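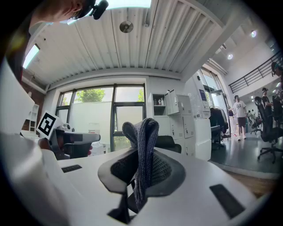 Household chores are hard for machines because most of the things in a house bend. A plate keeps its shape when you lift it. A sock does not. Engineers call cloth a "deformable" object, meaning its shape changes when something pushes or pulls it. Take the piece of dark gray knitted cloth standing up out of the white gripper, doubled over into a narrow loop. If it were dropped on a table, it would make a different shape. Dropped again, it would make another. A machine that has learned one of those shapes has not learned the others.

What a gripper is

A gripper does the job of a hand. Most have two fingers that open and close. Your own hand has five fingers and skin that can feel pressure, heat and slipping. Many grippers feel very little, so the machine has to rely on its cameras.

Some grippers are made for a person to hold. The person does a chore with them, and the movements are recorded. A computer then looks for patterns in the recordings. This is called learning from demonstration. One short chore may need about 300 recordings before the computer does it well enough to test.

How the computer knows where the gripper is

Black-and-white square patterns are often attached to the gripper. They are called markers. A camera can find a marker quickly and work out how far away it is and which way it is turned. A cube has a marker on several sides, so at least one side can usually be seen. In the next picture there is a cube on each gripper, and one of the grippers is holding a gray cloth.
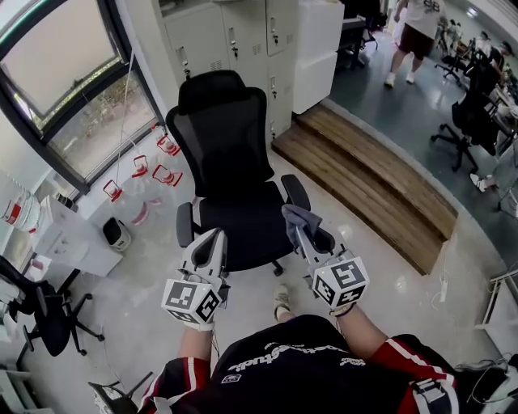
Can machines do chores yet?

Some of them, in some places.

Vacuuming a flat floor: yes. Stairs are still a problem.
Washing dishes: yes, once a person has loaded the dishwasher.
Moving boxes in a warehouse: yes, if the boxes are close to the same size.
Folding towels: sometimes, and slowly.
Putting away a mixed pile of laundry: not reliably.

Words to know

Deformable: able to change shape.
Gripper: the part of a machine that holds things.
Marker: a printed pattern that a camera can recognize.

Jorkholm Science Pages for Young Readers. Page last checked 02/05/2025.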